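Filed under: Media Releases / Community & Housing

Merkbridge units to get new window coverings

Porwood will replace window coverings in 341 units at its Tennant and Vilness buildings, starting in March. Tenants will be offered up to four colours, grey included, at no charge.

"People asked for blinds they can tilt to keep the glare out," said Kenneth Matheson, property manager at Porwood. Work in each unit is booked ahead, and tenants don't need to be home.

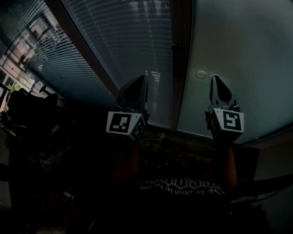
A window with a slatted blind, beside a pale grey-green wall panel.

Colour choices can be left at the Merkbridge office.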